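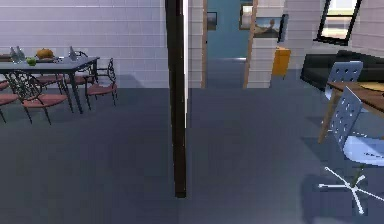

Progress report no. 3 on the house robot build
To: Annunziata Vitale, Brellmont small projects fund
From: Demyd Lysenko, for the Tostow shared workshop
Sunday, July 28, 2019

Dear Annunziata,

Butero drives! I'll get to the parts that are late, but I wanted that first, since the last report was mostly me explaining why the motors hadn't come. They came in April, they're mounted, and the base now goes where we tell it, indoors, on carpet, carrying the weight the arm will have once the arm is on.

Where things stand

The base is finished apart from the covers. Imre Csizmadia rebuilt the wheel brackets after the first pair bent (my design, thin aluminum, a bad idea) and the new steel ones haven't moved at all. The battery sits low between the wheels, and you can now swap it without taking the top plate off, which you asked about in your last letter. Runtime is 3 hours of stop-and-go driving. We had promised 4. Most of the difference goes to the computer, which runs hotter and hungrier than we planned for, and Katalin Vörös is working on putting it to sleep while the robot is parked.

The simulator has been the big surprise of this period. Katalin built us a furnished room to drive in: a dining table with metal-backed chairs, an office corner with a desk and a sofa behind it, a doorway through to a blue room, and a post standing right up out of the carpet between the two halves. I thought the post was a bit mean when I first saw it. It has been worth every hour she put in. The planner used to treat it as a thing to get as close to as possible, and we found that on a screen instead of with a dented bumper.

We've now made 3,000 simulated runs from the dining side to the desk and back, with different starting points. The thin chair legs were the worst of it. Butero's laser scans at one height only, and at that height a dining chair is a few skinny lines with nothing between them, so the planner happily tried to drive under the seat. The office chairs gave us a different headache, with a star base that spreads out low and wide under a narrow column. The laser saw the column and missed the feet. Zoltán Virág wrote a fix that pads out anything that looks like a chair, and the depth camera, tilted down, now catches the low stuff. Collisions in the last batch of 200 runs were down to four, all of them while backing up. (There is no sensor facing backward. There will be.)

The same software then went onto the real base in the workshop, and it worked the first evening! It was slow, and it stopped to think a lot, but it got around the bench stools and through the door to the hallway. We all stood there grinning.

What is late

The arm. The shoulder joint still has play in it, enough that the hand wanders when the arm is stretched out. Imre has ordered a different bearing and wants to turn a new housing for it himself, so I'm moving the arm milestone back by a month. The gripper is printed and opens and closes fine on the bench, but it hasn't picked up anything while attached to an arm. The plan for the first pick in simulation is the apple on the dining table. The glass bottles behind it will have to wait, as clear glass is going to be hard for the depth camera and I'd like one win before that fight.

Money

We are inside the budget. The brackets cost us twice, but the Szilágyi machine shop let us have the steel offcuts for nothing, so it came out close to even. I'd like your okay to move 200 dollars from the covers line to sensors, to pay for the rear one. The covers can be made of plywood for now. Receipts are in the envelope Zoltán dropped off.

Next period

Rear sensor on and tested. New shoulder housing made and fitted. Katalin is adding people to the simulated room, walking around and pulling chairs out, and we'll rerun the same routes with them in it. Zoltán wants doors that open and close as well, and I've said yes if the people are working first.

Would you be able to visit on one of our open evenings? You could drive Butero yourself with the game controller. Steering is easy to pick up, and the stop button is large and red and works every time, I've checked it more than anything else on the machine.

With thanks from all of us,
Demyd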